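Gripper maintenance, again

Wednesday, June 25, 2025

Quick one, lunch is short. The teardown cell has been eating my week so I'm writing down what I did before I forget it all like last time.

Symptom was slop in the fingers. Not much, but when the fingertip came up against anything metal you'd get a little sideways give and then the force reading would wander. Log said 493 cycles since the last bolt check. Supposed to be 400ish, my fault, I was on the Jatcombe job and let it slide.

So. Power down, lockout, arm parked low over the bench. Every hex bolt on the linkage gets backed out one at a time, cleaned, drop of medium threadlocker, back in. One at a time!! I pulled two together in the spring and spent an hour getting the links to line up again. The big bolts at the bottom of the finger links are the ones that creep. Left side was a good quarter turn loose. The small ones up top were fine, did them anyway.

Teeth on the fingertips got a brass brush. Lots of gray crud in there, mostly off stamped steel cases I think.

Then the touch test, which is slow and boring and I do it on a real desktop now instead of the flat test plate. Jog in by hand at 2 percent speed, go for the power supply, stop at contact, read the force, back out, repeat. 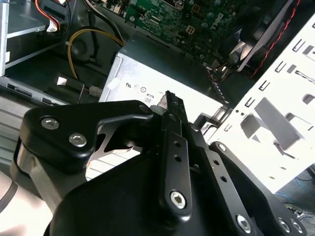 Fouzia Pirzada wrote the original offsets for this and her numbers still hold, except the wrist camera one. I had bumped the bracket while cleaning so that had to be redone. New value is 129, old one is in the notebook under Gemach in case I need to go back.

Things to watch with an open case: loose cables love the holes in the finger links. Anything thin will find its way in. Come out the same way you went in, dont rotate the wrist to save time.

Still to do: the grease that Dogar quoted us hasn't shown up. Bearings sound okay without it for now. Also want a real counter alarm in the cell software so teh bolt check isn't depending on me reading a log. That goes on the list for July.

Ok, back to it. Running the afternoon batch at half speed and I'll recheck the left bolts before I go home.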